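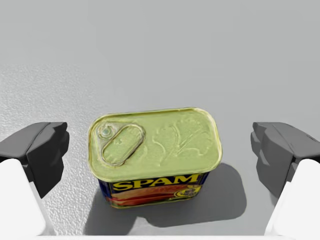
Spam, lid up: the ring-pull and the rounded corners are familiar from many a kitchen cupboard.

The long life of the store cupboard

12/08/2022
By Larasati Latuheru
7 min read

My grandmother kept her tins under the stairs, behind the ironing board and a bag of other bags, and if you were a child staying at her house in Kallness you could be sent in there at any moment to fetch the peaches. There was a light, but it was on a string that had snapped some time before I was born, so you went in by feel. I still think I could tell you a tin of peaches from a tin of plum tomatoes in the dark, though there's not much call for it these days.

I mention this because I have been thinking about cupboards all summer, and larders, and pantries (which are not quite the same thing, as several readers wrote in to tell me after I muddled the two in the spring), and about what we put by and why. It started when we moved to Plandley last November, into a house with a proper walk-in larder on the north side. It had a stone shelf, a little window with mesh over it and a row of hooks in the ceiling whose purpose I can only guess at. The estate agent called it "useful storage". The people before us had kept a tumble dryer in it.

I got rather carried away, I admit. Within a fortnight I had bought jars. Within a month I had bought labels for the jars, and a special pen for the labels, and my husband had begun to go quiet whenever I said the word "decant". And then came the question of what ought to go in there, and I found that I didn't really know. My grandmother would have known. My mother, who belonged to the first flush of the freezer years and has never looked back, was no help at all. "Put the wine in it," she said.

So I went to see Illia Kostiuk. Illia runs the grocer's at the bottom of Terkard Hill, a long, narrow shop with a bell on the door and shelves that go up further than anyone can comfortably reach. He took it over from an aunt and has changed very little, apart from the coffee, which used to be dreadful and is now very good. I had gone in for flour and came out an hour and a half later with flour, a bag of dried butter beans, two sorts of pickled cucumber and a headful of opinions.

"People buy for the person they want to be," he told me, from halfway up the ladder. "They buy the black rice. Then in a year they move house and give me back the black rice." He doesn't take it back, I should say, but people do try.

His own cupboard, he said, is nothing special to look at. He has buckwheat, because he was brought up on it and feels uneasy without it. He has tinned fish, sunflower oil, good salt, onions in a crate, and a shelf of his aunt's jam which he is eating very slowly. He thinks in suppers. If there's nothing fresh in the house, he wants to be able to make a meal he'd be glad to sit down to, and then another the next night that isn't the same one.

I went home and tried it, and it changed the way I shopped more than any amount of decanting had. I sat down at the kitchen table with the back of an envelope and wrote out what we really eat when we are tired. It was a humbling list. Beans on toast was on there twice. But once I'd got over my pride I could see what the larder was for, and it wasn't the freekeh.

There's an older way of thinking about all this, of course, and I found a good deal of it in a household book lent to me by the Subramaniam family two doors along. It belonged to the great-grandmother, who kept it for most of her married life, and it runs to 102 pages in at least three colours of ink. Parts of it are recipes and parts of it are accounts, and here and there it becomes something closer to a diary. There are instructions for drying limes, and for keeping weevils out of rice with bay leaves and dried chillies. There's a whole page about lentils that I have read many times over. Next to one recipe for mango pickle she has written, in English, "too much trouble", and next to the one after it, "worth it".

What struck me, reading it in the evenings, was how much of her year went on the next bit of the year. In the hot months she was getting ready for the wet ones. A glut of anything was treated as a kind of emergency, with every pan in the house pressed into service and small children set to stirring. I had always thought of a full larder as a restful sort of thing, rows of jars with the light coming through them, and I suppose it is, once you've sat down. Getting it full is another matter. I made 22 jars of damson jam in a single weekend and had to lie on the floor afterwards.

The tins, though, are a different sort of comfort, and I've come round to defending them. They ask nothing of you. A friend of mine who is a very grand cook indeed (she once sent back a lettuce) keeps a stock of tinned sardines and tinned rice pudding that she would rather I didn't go on about. My father fried luncheon meat on a Sunday night all through my childhood, in thick slices, until the edges went dark and crisp, and served it with pineapple rings and a look of tremendous satisfaction. I made it for my own two in the spring, on a night of hard rain when neither of us could face the shops, and they asked for it again the next day.

I wouldn't want to make too much of it. A tin is only a tin. But Illia says that over the years he has noticed what people come in for when there has been a death in the family, or a new baby, or snow forecast, and it's nearly always the same few shelves. They want soup and rice, and custard powder. They want what was in the cupboard at home, wherever home was, and if he hasn't got the right brand they'll stand there for quite a while looking at the wrong one.

Our larder is in decent order now, or decent enough. The stone shelf has butter on it, and cheese, and usually a bowl of something with a plate on top. The beans are at eye level. The jars did come in handy in the end, though I've stopped labelling the ones where you can perfectly well see what's inside, and the special pen has gone the way of all special pens. The damson jam is on the top shelf, going down by a jar every week or two.

I still haven't worked out the hooks. My mother thinks hams, and the man who came about the boiler thought pheasants. If any reader has a similar row in an old house and knows what they were meant for, I'd be very glad of a letter.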